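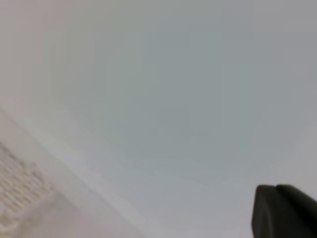
Is there such a thing as a plain gray?

Only on a paint card, as far as I can tell, and I have my doubts about the card.

**Pale gray, with beige.** Cool and a bit blue through the middle and over to the right, more silvery in the lower right corner, and a pinkish blush at the upper left. The nubbly beige stuff at lower left sits beside a whitish edge, and I like the two colors together more than I expected to.

## Gray, and what goes next to it

I started this gallery page in January, after a winter of being told that gray is the safe choice. Safe for whom? I have lived with three so-called neutral grays, and each one picked a side as soon as it got home. The first went lilac in the evening. The second looked fine until four in the afternoon and then turned the color of dishwater. The third is still up in the hallway and I have stopped looking at it.

Rosemarie Hollmann, who talked me into the second one, says I used the wrong bulbs. Maybe so. I bought the bulbs she recommended, at Hamann, and the wall stayed dishwater – slightly brighter dishwater. She also lent me a fan deck with 58 grays in it. I went through the whole thing at the kitchen table and would have sworn under oath that 11 of them were the same color. They had different names, of course. One was called Flenberg and another Tarnon, and I could not tell you which was which with the labels covered.

What I do believe in, a little, is texture. A flat gray by itself gives you nothing to judge it by. Put something beige and bumpy next to it, a knit or a coarse weave, and you can at least see which way the gray leans. Beige makes a cool gray look cooler. Whether you want that is another matter, and the magazines that push "warm minimalism" don't seem to have asked.

A few things I'd want settled before buying any more of it:

- Does it still look all right at breakfast and at nine at night? Noon proves very little.
- What does it do next to off-white trim? Creamy trim can make a cool gray look blue.
- Is the sample big enough? Mine were 16 inches across and still misled me.

I spent 200 dollars on the hallway, brushes included. Rosemarie thinks the answer is another coat in a shade called Putau, which she describes as "gray, but friendly." I have a sample of it taped up by the coat hooks. So far it looks green.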